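January
By the Plondby newsletter desk
2 min read

Sorting season at the toy library

The donations from before the holidays filled the back shelf and then most of the floor, so we've been spending our mornings putting small things in with other small things, and I have to say I've enjoyed it far more than I let on when the roster went up! There's something very soothing about a kettle, a radio and a big pile of odds and ends that all need a home.

The method is the same one we've used since we were sharing the hall on Siddiqui Street. You take a plastic tray, put a few pieces in it (only a few, please, as the big heaps are how the marbles got into the farm set last year), and work by colour first. Shape comes afterwards. I know some of you prefer it the other way round, and we had quite a long chat about it over morning tea, but colour is quicker for tired eyes and the little ones can join in too.

So far we've put 343 pieces back where they belong, and the Jakisik building set is whole again for the first time in ages. The Eson puzzles are still short a few bits, so if you borrowed one over the break, would you mind having a look under the couch? Ours at home turned up a wheel and half a biscuit.

Red trays are my favourite for this job, as blues and greens show up so nicely on them, even the smallest pieces that vanish on our speckled benchtop. We could do with a couple more if anyone has some spare in the cupboard. Shallow ones with a bit of a rim are best, so that things don't go rolling off.

We start at 9.30 in the morning and finish when the tea runs out. Come for an hour, or 15 minutes if that's all you've got, and bring your glasses. 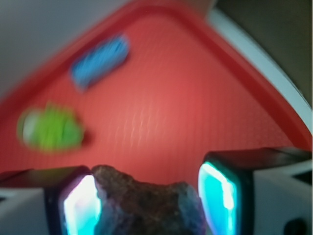 Once the colours are done we'll move on to the dress-up box, and that will want a good wash and a few buttons sewn back on, so any neighbours who are handy with a needle would be very welcome.

Contact: leave a note at the Plondby front desk | © Plondby Toy Library | Back to top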